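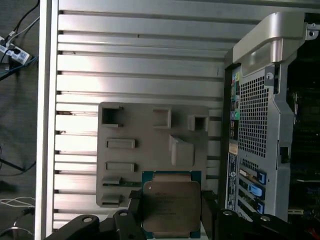 The processor, held upright.

08/08/2020
By Imad Harb

My old computer at home has served me for many years, and this summer I had to decide if I repair it or buy a new one. My neighbour said to throw it away. I did not like this answer, so I spent some evenings reading and asking for prices.

First I went to Dornix, the small shop behind the post office. The man there was polite, but he wanted 100 euros only to look inside and write me a report. For a second-hand processor of the same family he asked 69 euros, with no promise that it would work on my board. I thanked him and said I would think.

Then I wrote to De Bruijn, who sell used parts by post. They answered after 3 days and asked me for the exact name of my motherboard. I had to search for the paper that came with it, and I found it in the drawer with the bicycle lamps. I recommend to everybody to keep this paper in a better place.

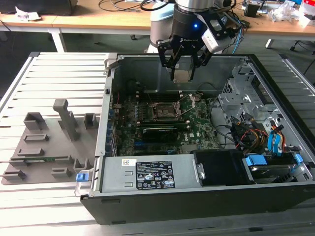 What I learned from all this reading is that the price of the part is only the beginning. You also need fresh thermal paste, and you must check if the board needs a new BIOS before it accepts the other processor. I had forgotten this completely. In February I bought memory without checking the type, and it is still in its box.

There is also the question of patience. My wife uses the computer for her translations, so it can't stay in pieces for two weeks. We agreed that I will order the part, wait until she has sent her work, and do the change in one evening. If it fails, we buy a new machine and I will not complain about the money.

The order is made. I will write again when the packet is here.

Contact | © Imad Harb | Back to top

Recent posts
Why I left Rultetti for my e-mail
A cheap desk from Asberg, after 2 winters
The memory I bought by mistake
Cleaning a keyboard with patience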